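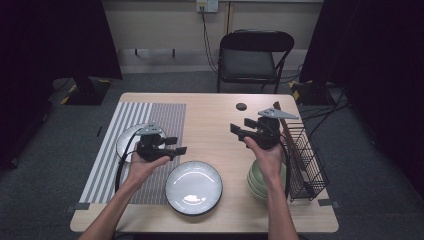 Garnet Nguyen wrote:

> Before my crew signs anything, I would like to know what becomes of the table-setting and dish shifts once the arms at Ronden have learned them. Some of my people have been on those shifts for 17 years. They are now being asked to hold the grippers and teach the job to a machine. Is that extra work, or is it the last of the work?

Mirusden > Staff lists > Dining Services > Automation

Dear colleagues,

I am replying to the full list, as several of you have written to me with the same concern.

Participation in the demonstration sessions remains voluntary. Time spent with the handheld grippers is paid at the regular rate and counts toward scheduled hours. Sessions are limited to 4 per person each week, a limit requested by Hélène Robichaud after complaints of sore wrists in February.

With regard to positions, the agreement with Fistetti covers plates, bowls and racks at the Ronden site only. No position there will be eliminated during the term of the agreement, which runs for nine months. I am not in a position to make commitments beyond that term, and I recognize that this does not fully answer the question.

Staff whose shifts change will receive written notice and may request a transfer to Beaudoin. Requests should be sent to Maëlle Fortin. Employees who decline the sessions will not be marked down for it at review.

Respectfully,
Vernon Fraser
Dining Services, Mirusden
7 Aug 2024

9 replies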